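3.2 Task and data collection

The bench task used throughout this paper is the handling of a printed flange. The part is a flat green ring with a large central opening and smaller holes in its face. It was drawn by our partner Zillitz for an assembly line at its Kosska plant, and we print it ourselves from the same file. It has to be found on the table, approached from the side, and taken by the rim without being pushed away. Earlier work at Clolgate treated this as a problem for a fixed overhead camera. We use wrist views only, and the policy receives no table coordinates.

Two arms are used. Each has a white printed gripper with a pair of orange ribbed fingers that give when they press against an edge. The fingers are soft enough that a contact a little to one side of the intended point does no harm to the part, but they also bend before the motor current rises, so current alone is a poor sign of contact. For this reason the label for first contact was set by hand from the wrist video.

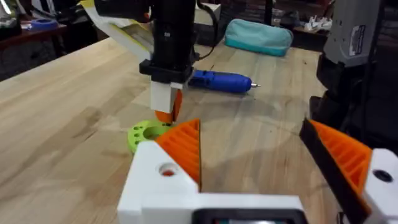

Page last changed: 05/04/2026

Figure 4. Wrist view from one arm with the second arm at the green ring. Other items are left on the table as clutter.

Demonstrations were recorded by teleoperation in August, in a single workshop, with the overhead lights on and the blinds closed. The set holds 300 demonstrations. Clutter was changed between blocks of recordings and was never cleared fully, as the parts bench at Kosska is not kept clear either. Objects used as clutter included a blue handheld tool and a teal zippered pouch. The tool caused the most trouble in early trials: when it lay close to the ring the policy of Rüegg, which we use as a baseline, tended to stop between the two objects and stay there. We did not remove such cases from the test set.

Each demonstration is split into an approach, a contact stage and a lift. The approach ends when either fingertip first meets the rim. The contact stage is short and is where the policies differ most. During it the wrist camera sees little of the table, and the arm has to rely on the edge of the ring and on the holes near the fingertips to judge how far round the rim it has come.

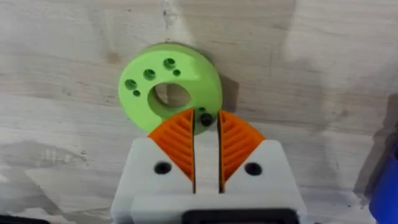

The position of these holes matters because they are not spread evenly, and a policy that has learned to use them can tell one side of the ring from the other. To check whether ours does, we printed a second version of the part with the small holes filled and ran 60 further trials with it, changing nothing else. In 37 of them the fingers reached the rim at the planned point. In the remainder they still reached the rim, but at a different place, and the lift was started from there. We take this as a sign that the holes are used for orientation and that the outer edge is enough for the approach itself.

A trial was stopped if the ring left the marked area of the table or if the arms came within 3 cm of each other outside the contact stage. Stopped trials are counted as failures in all tables. The operator did not touch the part during a trial, and placed it again by hand before the next one, using a list of positions drawn up in advance. The same list was used for the baseline and for our method, in the same order.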